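Brernwood Cast "Walkout" Looks a Lot Like a Season Launch

Jetomura would like you to know that the cast of Brernwood is in crisis. Again.

The streamer's long-running reality show about a group of friends, exes and business partners in a lake town lost two of its main cast members over the weekend, if you believe their Instagram stories. The couple, married on camera in the season four finale, posted matching black squares and the words "we're done being edited." By the next morning both had wiped every Brernwood photo from their pages, except, for some reason, the ones promoting their candle line.

Fans went straight to work. A petition asking producers to bring the pair back had 1,244 signatures by noon, which is a decent turnout for a couple that the same fans voted "most skippable" in last year's reunion poll.

So did they quit? Nobody involved is using that word. Isen, the production company behind the show, put out a short statement saying it "respects all members of the Brernwood family and their individual journeys." It didn't say whether either of them is under contract for the new season. We asked. Isen sent us the same statement a second time, with the spacing fixed.

Jetomura was no more helpful. A spokesperson said the streamer doesn't comment on casting and then reminded us that season seven arrives in December. Funny how that came up.

According to the wife's now-deleted post, the trouble started at the opening party for Nasr, the cocktail bar that three of the castmates bought into during the last season. She claims a private argument in the bar's back office was recorded on a microphone she thought had been switched off. Her husband backed her up in a long video filmed in his parked truck, and said he had "begged" producers not to use the audio.

That would be a serious complaint if it holds up, and people on these shows do get treated badly. But there are some problems with the timeline. The party was in the spring. The two of them kept filming for weeks afterward, and they were both at the cast photo shoot. She even thanked the crew by department in a caption, and gave the sound team a heart emoji.

Then there's the trailer. It dropped about six hours after the black squares went up, and the very last shot is the wife ripping off a mic pack and telling someone off camera, "You don't get to have this." Cut to the logo. Either an editor at Isen had the fastest afternoon in television, or the footage had been sitting there for a good while.

We've been here before, too. In season three, one of the Nasr investors "left forever" and was back by episode two with new bangs and no explanation. In season five the whole cast supposedly refused to film until a certain ex-boyfriend was removed. He's still on the show. He has a podcast now. 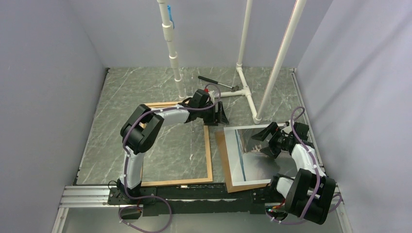 One commenter on the show's biggest fan board wrote that she'd believe the walkout "when the candles are off the Jetomura merch page," and added that she had checked and they were still there, at full price. Her thread had drawn 383 replies at last look, most of them in agreement, though a few people asked everyone to be kinder in case the back office story is real.

That's fair enough. It might be. The husband says he has texts from a producer that prove his side, and he's promised to post them when his lawyer says it's okay. So far all he's posted is a countdown clock with no label on it.

The rest of the cast has kept pretty quiet. Two of the bar's three owners liked the trailer. The third unfollowed the couple, then followed them back before dinner – a mistake, she told her followers, made by her toddler.

Jetomura has not said whether the couple will appear at the reunion taping. Their names were still on the ticket page when we published this.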